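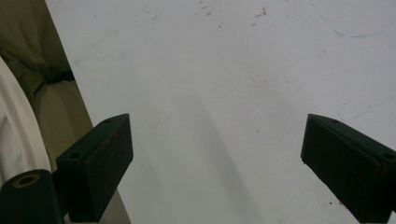

Gunhild Thygesen
Acoustics technician, Laryea

October, 6:40 a.m.

Slept badly. The compressor on the ground floor cycled all night and I lay there estimating its period, which did not help. Got up at five and went through yesterday's readings from the Veltov hall before the kettle was on.

The reverberation time at the low end is still too long. With the side curtains drawn it drops in the upper bands, as expected, and hardly moves at the bottom. Fabric of that weight does very little at 93 Hz. Ívar Frandsen wants to hang a second layer behind the first. I told him on the phone that a second layer hung against the first gains almost nothing, and that he would do better to leave an air gap. He said the rail is fixed. I said rails can be moved. We left it there.

The hall seats 382. All readings so far were taken with the seats empty, and the audience will absorb a fair amount in the middle bands. That leaves the bass as the only real problem, and the choir will not notice it. The organ will.

11:15 a.m.

Repeated position 2 with the microphone raised. The decay curve has a bend in it that was not there before. Either a coupled volume (the stair behind the balcony is the obvious candidate) or the door was open. I did not write down the state of the door. Added a column for it to the log sheet.

Indden sent the quote for the panel absorbers. Delivery is 20 working days, longer than I had allowed for. Kerneo can do it sooner but will not give absorption figures below the 125 Hz band, so the quote is no use to me. Wrote back and asked again.

Evening

The stair was the cause. With the balcony door shut the bend goes away and the low-end figure comes down slightly. Ívar is going to price a seal for the door – he sounded pleased to be talking about something other than curtains.

Soup, bread, the end of the cheese. Left knee sore from the ladder. Batteries for the calibrator are on charge. Tomorrow the balcony positions, door shut, and then the same again with it open.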